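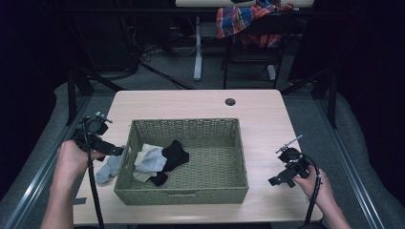 4.2 What do owners mean by "worn out"?

Estimates of how long household furniture lasts rest heavily on what owners say about it. The Planell survey, which most later work takes as its starting point, asked 700 households when they had last replaced a table and why. The most common answer was that the old one had worn out. Planell and later authors treat this answer as a report on the condition of the object. We doubt that it can carry that weight.

The first problem is timing. Respondents were asked after the replacement had been made and paid for. A person who has just bought a new table has every reason to remember the old one as beyond saving, and the questionnaire gave them few other ways to explain the purchase. "Did not match the room" was listed under "other" and had to be written in by hand. It is no surprise that few people wrote it.

The second problem is that the old tables were rarely seen. Pearce's follow-up work in Hirnance is the exception. Roy Pearce arranged for 56 discarded tables to be held back from the town's collection point and had them checked for loose joints, splits and damage to the finish. He reports that 25 of them needed no repair before they could be used again. Owners of these tables had given "worn out" as a reason nearly as often as owners of the rest. The sample is small and comes from a single town, and we would not lean on the exact share. Still, it is the only study we know of that set the claim beside the object, and the two did not agree. 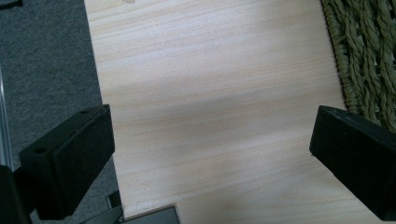
Defenders of the survey method reply that wear is partly a matter of looks, so a sound table may fairly be called worn out if its top has become unpleasant to look at. We accept this in principle. In practice it makes the term so wide that it can no longer be used to predict anything. If appearance counts, then lifetime depends on taste, on lighting, on what the neighbors own, and a figure in years says very little about how the table was built.

The Lefèvre scale was meant to settle the matter by giving raters a fixed set of surface grades to choose from. Its published agreement figures look good, but they come from dark, glossy finishes, where scratches show up easily. Pale wood is a harder case. Variation in the grain and uneven light can both change how a surface looks, and a rater working from a single photograph has to decide which differences belong to the finish (Figure 4). The scale's instructions say only that lighting should be "even," a condition that few homes meet and that few of the studies using the scale say they checked.

We also note that the retailer Skatero has used the Lefèvre grades in its trade-in program, where a lower grade means a lower payment. Whatever the merits of the program, grades given by a buyer should not be pooled with grades given by a neutral rater – yet two of the reviews discussed in Section 2 do exactly that, without comment.

For these reasons we leave out all lifetime estimates based only on stated reasons for replacement. We keep studies that followed the same tables over at least 60 months, even where the samples are small. This removes most of the available data. A reader may feel that weak evidence is better than almost none, and we had the same argument among ourselves in April, when the first draft was under way. Our view is that the survey answers tell us something about buying and very little about furniture.

Figure 4. Light wood surface with fine grain lines and a paler diagonal band of light.
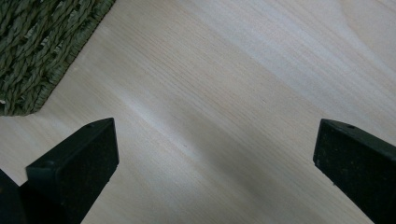
4.3 Studies retained for the analysis

The studies that remain differ in how they define a table, and several do not define it at all. Where desks and dining tables were reported together, we wrote to the authors for separate results. Where none were available, we entered the combined result and marked it as such.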